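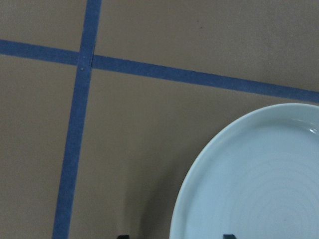
SECTION 4: WEAPONS AND UPGRADES

4.2 Setting up the Wornent Lance for a first run

This section covers how to obtain, fit and upgrade the Wornent Lance in Risoretti. It assumes the base game with the current patch and no add-ons. Menu names are given as they appear in the English version.

The Wornent Lance is a two-stage weapon. In its closed stage it behaves as a short spear with quick thrusts. In its open stage it gains reach and deals frost damage, and each charged thrust uses stamina and one unit of oil. Attack power scales mostly with Skill. Strength matters only up to the minimum needed to wield it.

Before you start

You need the Cleson Gate key, a free weapon slot and 300 silver. The key drops from the bell keeper at the end of the second area. If you sold it, the merchant under the bridge sells it back at the price you got for it.

NOTE: The lance can't be bought before the bell keeper is defeated, even if you reach the shop by the roof route.

Obtaining the lance

1. Travel to the Cleson Gate lamp and open the left door with the key.
2. Go down the stairs and take the second passage. The first one leads to a pit with a ladder back to the lamp.
3. Speak to the armorer until the dialogue repeats. The shop menu does not list the lance until it does.
4. Choose Trade, then Long Arms, and buy the Wornent Lance for 300 silver.
5. Rest at the lamp to save.

CAUTION: Do not attack the armorer. If the armorer dies, the lance is removed from the shop for the rest of the playthrough and can only be found in New Game Plus.

Fitting and controls

1. Open Equipment and place the lance in the right-hand slot. It can't be used in the left hand.
2. Set the oil flask as the first quick item. Charged thrusts draw from the first quick item only.
3. Close the menu and press the stage button once. The blade extends and the oil counter appears under the stamina bar.
4. Hold the heavy attack button to charge. Release when the blade flashes. An early release gives a normal thrust and still spends the oil.

If the oil counter does not appear, the flask is in the wrong slot or your Skill is below the minimum. The game shows no message in either case.

NOTE: Changing stage in the middle of a combo costs extra stamina. The change can be canceled with a dodge until the blade locks — after that the animation plays out in full.

Upgrading

Each upgrade level is done at the workbench and needs Vermeulen shards. The first levels take common shards, found in the canal area and dropped by the shield carriers there. From level 5 the bench asks for dense shards, and these are limited in number per playthrough.

1. Raise the lance to level 3 before entering the canal. It then kills the small crawlers in one charged thrust.
2. Fit the frost stone in the first socket. The socket opens at level 3.
3. Keep dense shards until you have decided on a main weapon. Shards spent on a weapon are not returned when it is sold.
4. At level 5, compare the two forms offered by the bench. The narrow form adds frost damage. The heavy form adds stagger and raises the stamina cost of each thrust.

CAUTION: The choice of form is permanent for that copy of the lance. Make a manual save first.

Frost build-up

Frost build-up fills a hidden meter on the enemy. When the meter is full, the enemy slows and takes 200 extra damage from the next charged thrust. The meter drains if the enemy isn't hit, and bosses drain it faster than normal enemies. Armored bosses must be struck from behind for frost to count at all.

For most bosses, use closed-stage thrusts to stay close and save oil, then open the lance after a missed heavy swing. Two charged thrusts fit in most recovery windows at normal stamina.
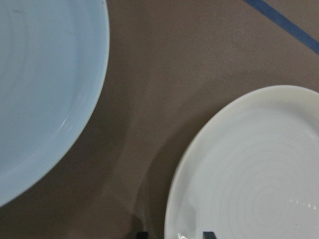

Comments (4)

pellgrave: The heavy form isn't worth it before the third area. I ran out of stamina after two thrusts every time and went back to my manual save.

mossback_r: Does the 200 extra damage go up with Skill, or is it fixed? My lance is at level 5 and the number looks the same as it did at level 3.

tin lantern: Fixed, as far as I can tell. Skill only changes the thrust itself.

pellgrave: Step 3 under "Obtaining the lance" could be in bold. I left the shop twice thinking I had the wrong armorer — the lance showed up once I sat through all the dialogue.

Search this guide Enter keyword Go

Contact | Copyright 2023 | Last updated Apr 10, 2023 | Back to top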